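Posted in **Travel health & jabs**, 09/10/2022

## Yellow fever certificate for a stopover, do I really need one?

**marrowfat_jen**

Hello all, hoping somebody has done this before me. My mum (she's 68, fit as anything, walks the dog further than I do) is coming with me to see my brother, who has been teaching in Eninero since last year. We've got the flights and I thought I was being clever by booking the cheap ones, which go through two other airports on the way out. The second stop is 10 hours and we were planning to leave the airport and have a proper meal in town.

Now my brother says the people at his end may ask for a yellow fever certificate because of where we're stopping. I rang our surgery in Beltcombe and the receptionist said they don't do that one any more, and to try a private clinic. The clinic quoted me £130 for the pair of us just for the consultation — jabs on top! — and then asked Mum's age and went a bit quiet and said they'd need to "have a conversation".

So, do we need it if we only stop over? Does it matter whether we leave the airport? And has anyone's parent been told they're too old for it? We go in five weeks and I'm starting to wish I'd paid more for the direct one.

**Naa Dogbe**

Jen, I've done that sort of trip with my dad, so a few things in the order I wish I'd known them.

Whether you need the certificate depends on the country you're arriving in, and each one sets its own rule. Some only ask if you've come from a place with yellow fever, some count a stopover there once it goes over a certain number of hours, and some count it if you so much as step outside the terminal. Look up your final country on the official travel health pages and read the transit line very slowly. Then look up the country you're having your meal in as well, as you'll be entering that one too. I missed that completely the first time.

The certificate doesn't count until ten days after the jab, so five weeks is fine but don't let it drift.

As for your mum, the clinic was right to want a chat. It's a live vaccine and the serious side effects, though rare, are more likely in people over 60. That doesn't mean she can't have it. They'll ask about her medicines, her immune system and whether she's ever had trouble with her thymus (I had to look that up). If they decide the risk isn't worth it and you're only passing through, they may write her a medical exemption letter. My dad got one. The man at the desk read it for ages, asked somebody else to read it, and let us in. A country can refuse to accept one though, so ring the embassy before you rely on it.

I'd ring a second clinic too. Prices are all over the place, and the one I used took £35 off when you had the jab there. It has to be a registered yellow fever centre or the certificate is no good.

And please do all this before you pay for any visas.

**Rolimier**

just get the jab, everyone does. I had mine years ago and only had a sore arm. They last for life now so no need to keep topping up. Never once been asked to show it

**tinpot_walker**

Bit of a caution on the reply above: lovely if you're young, but please don't "just get" this one for a parent without the chat Naa describes. My aunt was turned down flat because of tablets she takes for her joints, and we'd have had no idea.

What we did in the end was ring the airline and ask to change the route. It cost us less than the clinic would have. We went through somewhere with no yellow fever at all and the whole problem went away. Might be worth one phone call, even if you have to sit on hold for an hour with the awful music. Ask them to confirm by email which airports you land in, including any stop where you stay on the plane, as we nearly got caught out by one of those.

Mossie spray whatever you decide. There are other things out there besides yellow fever and there isn't a jab for all of them. Long sleeves in the evening, and in the daytime as well if you're out wandering.

Hope your brother's got a spare room and you have a wonderful time!
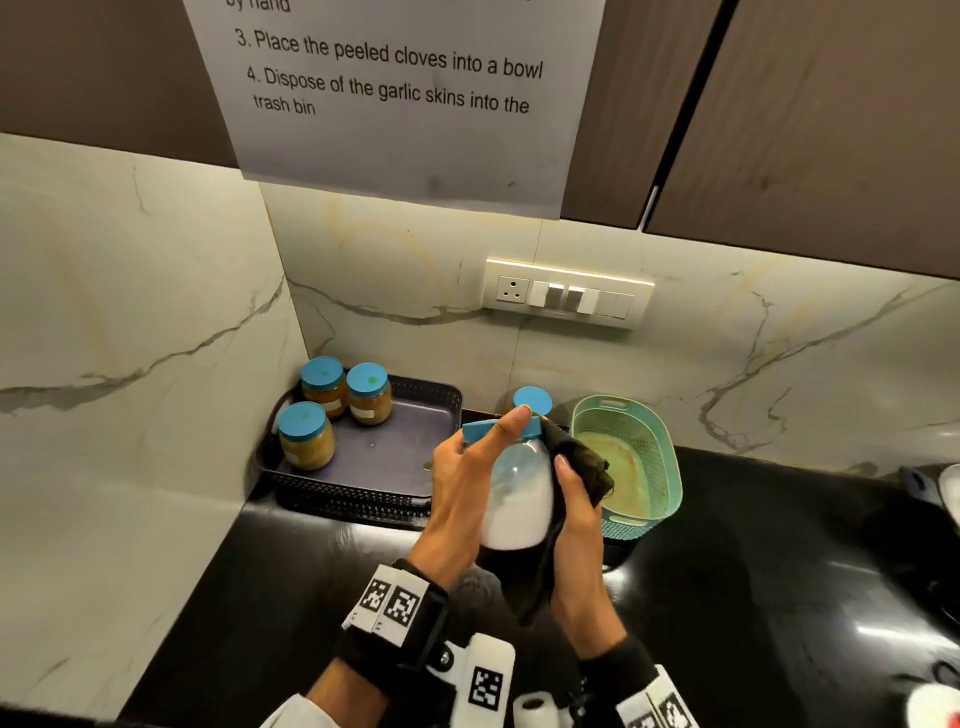
## More in Travel health & jabs

- Typhoid and hepatitis A on the same day, sore arms?
- Tôn: is the tap water all right for brushing teeth?
- Carrying blood pressure tablets in hand luggage
- Travel insurance for a parent who had an operation in September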